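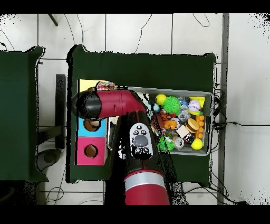
How many toys does a student team need before a robot arm has enough to practice on? For us it came out to 33 in the toy pile, and I'd happily take more.

I've been promising a thread on our sorting project since February, and a few of you have been very patient with me (hi, Shabani!), so get comfortable. I'll try to keep each post short. I will probably fail.

The course is the spring robotics studio at Cedstead, and our team is four people: me, Peiyu Han, Nam-gil Ko and Oduor Mussa. We named the project Hinosus at one in the morning and by the time we wanted a better name it was already on the poster draft.

The task sounds like something you'd give a toddler. Pick one thing out of a messy pile, carry it over, let go of it in the right place. Then do it again, with a different thing, and please don't take three of its neighbors along for the ride.

We split the work up early. Peiyu has the grasp planning, Nam-gil has the part that decides what is what, Oduor looks after the safety limits and the run log, and I teach the arm its poses by hand and write things down. I love the pose work. You spend an afternoon nudging joints a hair at a time and your shoulders hurt like you've been gardening.

Now, the spiky rubber balls. I have opinions about the spiky rubber balls! They squash, they spring back, and their outline changes depending on how you squeeze them. Our first grasp script assumed everything had a nice firm edge, and it had a terrible time with them.

Smooth balls are a different headache. If the fingers close even a little above the middle, the ball squirts out downward, and then you're on your hands and knees under a table at nine at night. Peiyu now aims lower than feels right and it has helped a lot.
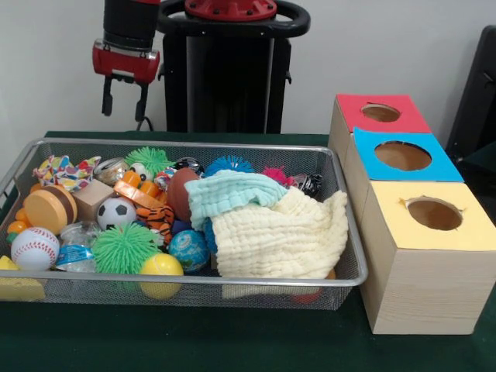 And then there's cloth, which I haven't even gotten to yet. Cloth has no middle. You can pinch it almost anywhere and something comes up, but what comes up with it is anyone's guess. Nam-gil wants to treat fabric as its own category with its own rules, and I've come around to that after arguing against it for two weeks (sorry, Nam-gil).

Numbers, for those who asked: our last full session was 50 attempts, and the goal for the final demo is 80 percent clean picks. We aren't there. The hard toys are a good deal worse than the soft ones, which surprised me.

We use cookies to improve your experience and remember your settings. Accept all | Manage preferences

Best advice we got all term came from our instructor, Kiprono Makokha, who looked at our log and asked why we only wrote down the failures. So now Oduor logs the good picks too, with the finger width and the approach angle, and there are patterns in there we'd been walking right past.

Something I'd tell next year's teams — shuffle the pile between runs, every single time, even when you're tired. We had one glorious evening where everything worked, and then Peiyu noticed we'd been putting the toys back in pretty much the same spots.

Next up is the drop side. Letting go of a thing over a hole is harder than I expected, mostly with long shapes that want to land sideways and sit there. Oduor thinks a small wrist turn before release will do it. I think we should come in higher. We'll try both and I'll post whichever one makes me look smarter.

If you're on one of the other studio teams and have a decent trick for fabric, my replies are open and I will bring you snacks.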